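Chapter 5
Packaging and the Movement of Goods

Learning goals
After studying this chapter, you should be able to explain why goods are packed in standard sizes, describe the main costs of packing and storage, and compare the choices made by small and large shippers.

Most goods change hands several times before they reach a buyer. Flour milled in Hamov may be stored in one warehouse, sorted in a second, and sold from a shop shelf in Grevell, 35 miles away. At each step the goods must be lifted, stacked, counted, and protected from damage. The container in which they travel affects the cost of every one of these tasks.

Economists group the costs of packing under 4 headings: materials, labor, space, and loss. Materials are the easiest to measure. Labor includes the time spent filling, closing, and opening each container. Space is paid for by the shelf, the pallet, or the truckload, and a poorly shaped box can waste a good deal of it. Loss covers breakage, spoilage, and theft — costs that often appear in the accounts of a later owner and are easily overlooked by the first.
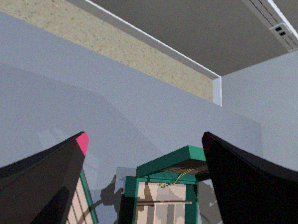 Why do shippers agree on standard box sizes?
Standard sizes allow boxes from different firms to be stacked together and stored on the same shelves, so that less space is wasted and fewer kinds of handling equipment are needed.

Agreement on sizes did not come quickly in the Drarnmont valley, the region used as a case study in this chapter. Its fruit growers once packed in 9 different crates, each suited to a particular orchard or market. Carriers charged extra for mixed loads, and empty crates were seldom returned to the right farm. The growers' association at Mösli later adopted a single returnable crate. Section 5.2 examines the terms of that agreement and the objections of growers whose fruit bruised easily in a deeper container.

A returnable crate costs more to make than a disposable one, but the expense is spread over many trips. Whether it saves money depends on the distance of the return journey, the cost of cleaning, and the share of crates that are lost — a question taken up in Section 5.3.

Key terms
unit load, returnable container, handling cost, spoilage, standard size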